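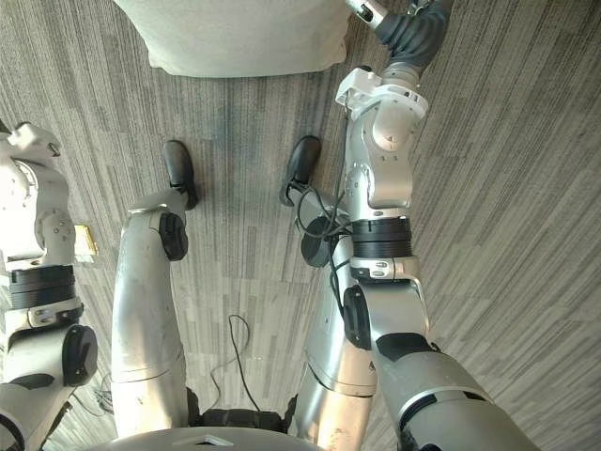 Ralley old town: guided walk or alone with a map?

Forum / City trips / Ralley

sellum_bound
Hello all. We go to Ralley in August with my mother, who walks slowly. The guided walk by Graltard takes 3 hours and includes the harbor wall. Is it worth the money, or can we see the same alone? I have read the old gate is from 1691 and the guides tell its story well.

tomasz_k
I took this walk two years ago. The guide was kind and spoke clearly, but we were a big group and I did not hear everything at the back. There are 200 steps up to the gate, and no bench until the top. 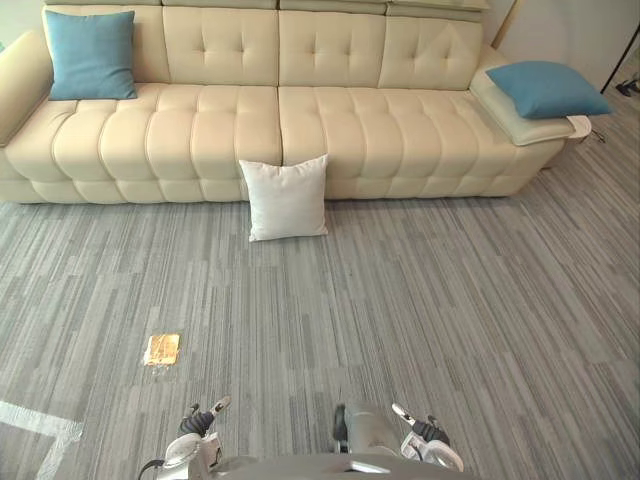 For your mother I would skip the steps and take the little bus from the fish market. It stops 300 meters from the gate, on flat street.

Li-hua Fung
I do not agree with tomasz_k about the bus. It was full every time when I tried. Better start early, on foot, from the Chou bridge side. The climb is longer but soft.

sellum_bound
Thank you both. Does the guide wait for slow people?

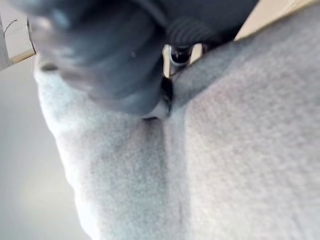

Li-hua Fung
Mine waited, yes. Write to them before and ask for the morning group, it is smaller.

tomasz_k
Mine did not wait. Maybe it depends on the guide. I would still go alone.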